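Chapter 9
The Packet and the Tray: Food Packaging You Can Hold

I have a confession to start this chapter with. I choose snacks by the noise the packet makes. If it crackles properly when I pick it up, it goes in the trolley, and whatever is printed on the back can wait until I'm home and halfway through it. I once carried a bag of lentil chips all over the Trormont markets purely for the sound of the thing (the chips were fairly ordinary).

So you'll understand why I've been looking forward to this one! In Chapter 8 we dealt with tins and jars, which hold their shape whatever you put in them. Now we're on to the light stuff: flexible bags, and the thin moulded trays that often sit inside a bag or box to stop the biscuits from bashing each other to bits on the back of a truck.

Let's start with the bag. A typical snack bag is a film made of several layers stuck together, each with its own job. One carries the ink, another slows down oxygen and moisture, and the innermost one melts to itself under heat so the ends can be sealed. You can't see any of that by looking, and pulling the layers apart with your fingernails is a very frustrating way to spend an afternoon. What you can see is how the film behaves. Scrunch it and let go. Does it spring back, or stay creased? Does light come through it? Keep notes, we'll want them in Section 9.3.

The tray is a different animal. It begins as a flat sheet of plastic, gets warmed until it sags, and is pulled or pressed over a mould. That's thermoforming. The ribs in the walls look decorative, but try bending a flat offcut and then a ribbed wall of the same thickness and you'll feel what they're for. The rounded corners help too: a sharp corner stretches the sheet very thin, and that's where a cheap tray splits first.

When I taught this unit at Kukuno I asked everyone to bring in one bag and one tray from their own pantry, plus a big sheet of white paper to put them on. Please do the same. Clear plastic on a timber benchtop is a pain to look at, and on white you can pick out the ridges from the far side of the room. Crumbs show up as well, so give everything a good shake over the bin first.

Handle each item by its edge and tilt it towards a window. Glossy film throws hard white streaks back at you. A clear tray tends to light up along its rim and ribs.
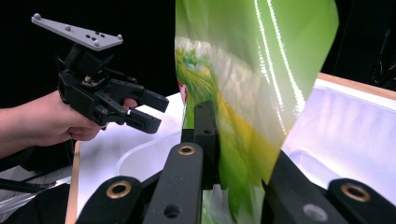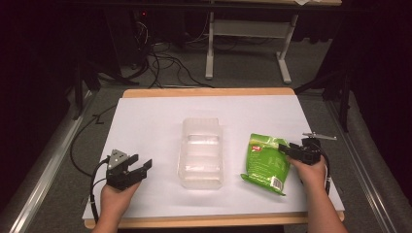 Figure 9.1 A green snack bag and a clear plastic tray on a white surface, two views.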